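ホーム 記事一覧 インタビュー 道具とソフト お問い合わせ

11月10日 文:ヒナ・マリク(Hina Malik)

「動かない時間」を設計する人に会ってきた

ロボットのソフトを書いている人に話を聞くと、たいてい最初の十分は動画の見せ合いになります。うまくいったやつ、派手に失敗したやつ。ところがモーゲンス・ブリニョルフスドッティルさんは、席に着くなりノートパソコンを開いて、まっ黒な画面に流れるログを見せてくれました。数字だらけです。私が困った顔をしたのがわかったようで、「すみません、私はこれを見ているときが一番楽しくて」と笑っていました。

モーゲンスさんはプリンブリッジという町にあるドレンダックという会社で、双腕ロボットの動作計画ソフトを担当しています。製品名はモーリッツ。腕が二本あるロボットに、台所の片づけのような細かい仕事をさせるための計画・制御の層で、カメラからの情報を受け取って、どちらの腕がどの順番で何をするかを決めるところまでを受け持ちます。私は以前すこしだけ産業用アームのプログラムを書いていたことがあって(本当にすこしです、三か月でやめました)、その頃の知識で乗り込んだのですが、最初の質問からあっさり外しました。

「軌道の計算が一番大変なんですよね?」と聞いたら、首を横に振られたんです。

「軌道は、まあ、解けます。ライブラリもいいものがたくさんありますし。時間を食うのは待ち合わせのほうですね。右腕がいつ引っこむか、左腕がそれをどこまで信じていいか。うちのコードで一番長いファイルは、ずっと前からその部分なんです」

その一番長いファイルというのが2,007行あるそうです。なぜ知っているかというと、行数をコミットのたびに壁の画面に出しているから。2,000行を超えたら分割しようとチームで決めていたのに、超えてから7行も我慢している、とのことでした。いや、我慢とは言わないと思いますけど。

待ち合わせの話をもう少し聞いてみます。二本の腕が同じ台の上で働くとき、いちばん簡単なのは、片方が動いている間もう片方を止めておくやり方です。安全だし、デバッグも楽。ただし遅い。見ているほうがじれったくなるくらい遅い。

「最初の版はまさにそれでした。台の真ん中に線を引いて、線を越えるときは鍵を取る。排他制御そのままです。マグカップを6個トレイに移すだけの課題で、待っている時間のほうが長かった。片方の腕がずっと、行列に並んでいる人みたいなんですよ」

そこから今の方式に変えたのが3月だそうです。空間を線で分けるのをやめて、それぞれの腕が「これから通る予定の場所」を短い時間だけ予約する。予約は期限切れになるので、相手が何かの都合で止まっても、いつまでも場所をふさぎ続けることがない。図書館の本の取り置きみたいですね、と言ったら、「取り置き期間がコンマ何秒の図書館ですね」と返されました。
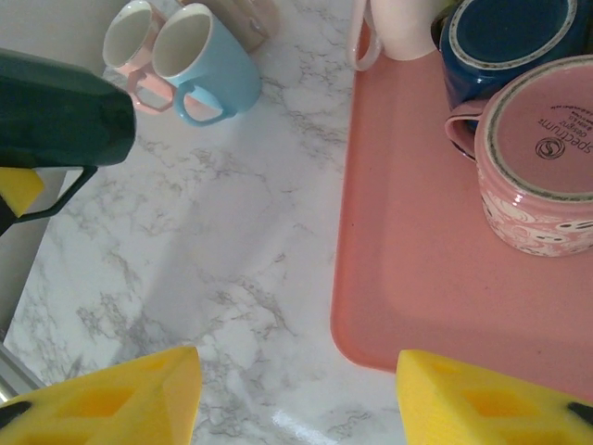

で、予約の仕組みだけでめでたしとなるかというと、そうはいきません。ここからがモーゲンスさんの本領で、話すスピードが一段上がりました。私のメモもここから字が汚いです。

「持ち手のあるものが相手だと、予約する場所の形が急にややこしくなるんです。つかむ前は指の形だけ考えればいい。つかんだ瞬間に、カップの胴と持ち手まで自分の体の一部になる。しかも持ち手がどっちを向いているかは、つかむ直前まで確信が持てないことがある」

カップが上を向いているか伏せてあるかでも、つかみ方の候補はがらっと変わります。縁に指をかける方法は、伏せたカップには使えません。だから認識の側から「これは伏せてある、たぶん」という情報が来たとき、計画の側がその「たぶん」をどう扱うかが問題になる。モーリッツでは、物の姿勢をひとつに決めてしまわず、いくつかの候補に重みをつけたまま計画に渡すのだそうです。

「昔は認識のほうで一番ありそうな答えをひとつだけ返してもらっていました。そうすると、外れたときに誰も疑わないんですよ。計画は自信満々で間違った場所に手を出す。今は迷ったまま渡してもらって、迷っている間は、どの候補でも損をしない動きを選ぶ。たとえばとりあえず真上に行く。真上なら持ち手がどっちでも構わないので」

とりあえず真上に行く。これ、すごく好きな話でした。人間も引き出しの中を探すとき、とりあえず手を上に持っていって、それから考えていませんか。私はやっています。

では手首のカメラは何をしているのかというと、その「迷い」を減らす係です。遠くから見るカメラでは物どうしが重なってしまうところを、手を近づけながら見直していく。近づくほど細かく見えるけれど、視野は狭くなるし、自分の指も写りこむ。指の部分はマスクをかけて除くのですが、このマスクが曲者だと言います。

「指の開き具合で写る位置が変わるので、関節の角度から毎回マスクを作り直しています。これがずれると、自分の指を障害物だと思って、自分から逃げようとする。最初に見たときはおかしくて、チームの全員を呼びました。そのあと直すのに丸2日かかったので、最後のほうはおかしくなかったです」

もうひとつ、つやのある台の反射も手ごわい相手です。明るい照り返しが認識のほうで物の一部に化けてしまうことがあるので、モーリッツでは手を少し動かして、見え方の変化を比べるようにしたとのこと。本物の物なら、カメラが動いたぶんだけ筋の通ったずれ方をする。照り返しは別のずれ方をする。計画ソフトの側から「ちょっと右から見せて」と認識のために動きを差しこめるようにしたのが、本人いわく、ここ最近で一番気に入っている変更だそうです。

「認識の人たちには、計画のくせに口を出すなと言われました(笑)。でも腕を動かせるのはこっちなので」

ここで私は、ずっと聞きたかったことを聞きました。学習させたモデルに全部まかせてしまう流れが強いなかで、予約だとか鍵だとか期限切れだとか、そういう手書きの仕組みを育てつづけるのは、しんどくないですか、と。ちょっと意地の悪い質問だったと思います。

モーゲンスさんは少し黙って、それからログの画面に戻りました。

「うちでも、つかみ方の候補を出すところは学習モデルです。そこは手書きではもう勝てないし、勝とうとも思っていません。ただ、二本の腕がぶつかりそうになって止まったとき、なぜ止まったかを私は翌朝読みたいんです。予約の記録が残っていれば、どちらが先に場所を取って、どちらがあきらめたか、全部追える。この行です、見ますか?」

見ました。左腕が場所を申しこみ、右腕の予約とぶつかって断られ、別の道を計算し直して、もう一度申しこんで通る。説明してもらいながら読むと、ちゃんと会話に見えてくるんです。右腕の返事がちょっとそっけない。そう言ったら、「右のほうが優先度を高くしてあるので」とのことでした。優先度、入れ替えてあげてほしい。

ツールの話も書いておきます。モーリッツには記録を巻き戻して、任意の時点から計画だけをやり直せる再生機能があります。実機は動かさず、そのときのセンサーの値を食べさせて、今のコードならどうするかを見る。新しい変更を入れるときは、過去に困った場面を集めた37本の記録を全部通すのが決まりです。一本ごとに名前がついていて、「ゆずりあい」「持ち手の裏切り」「まぶしい」など、名前をつける会議のほうが長いんじゃないかと疑いたくなる出来でした。

「番号だと覚えられないんですよ。『14番が落ちた』と言われても手が動かない。『ゆずりあいがまた落ちた』なら、ああ、あれね、とすぐファイルが開けます」

その「ゆずりあい」がどんな記録かも教えてもらいました。両方の腕が同時に申しこんで、同時に断られ、同時に引いて、同時にまた申しこむ。廊下で人とすれちがうときのあれです。期限切れを入れてもこれは消えなくて、引き下がる時間をわざとばらつかせることで収めたそうです。ネットワークをやってきた人には懐かしい手口だと思います。私は廊下で使ってみようと思いました。

逆に、まだできないことも聞きました。ひとつは受け渡し。片方の腕が持っているものを、空中でもう片方に渡す動作です。予約の仕組みは「相手に近づくな」という前提で作ってあるので、わざと近づく動作を入れると、根っこの考え方とけんかをする。今は受け渡しの間だけ二本をまとめて一台のロボットとみなす、という逃げ道で動かしていて、本人はこれがまったく気に入っていません。

「切り替えの瞬間がきたないんです。動くことは動きます。でもコードを読むと、そこだけ別の人が書いたみたいで。書いたのは私なんですけど」

もうひとつは、速さの感覚。計算上は問題なくても、腕どうしがすれすれを通ると、見ている人が思わず身を引くのだそうです。だから余裕の幅を設定できるようにしてあるのですが、その幅をどう決めるかは、いまだに人の顔を見て決めている、と。顔を見て、とメモに書いて二重線を引いてあります。数字の人だと思って聞いていたので、意外だったんですね。

帰りぎわ、例の2,007行のファイルはいつ分割するんですか、とたずねたら、モーゲンスさんは受け渡しの部分を書き直すときに一緒にやると言いました。いつ書き直すのかは教えてもらえませんでした。壁の画面の数字が減ったら連絡をくれる約束になっています。

最終更新:同日、再生機能についての説明を一か所直しました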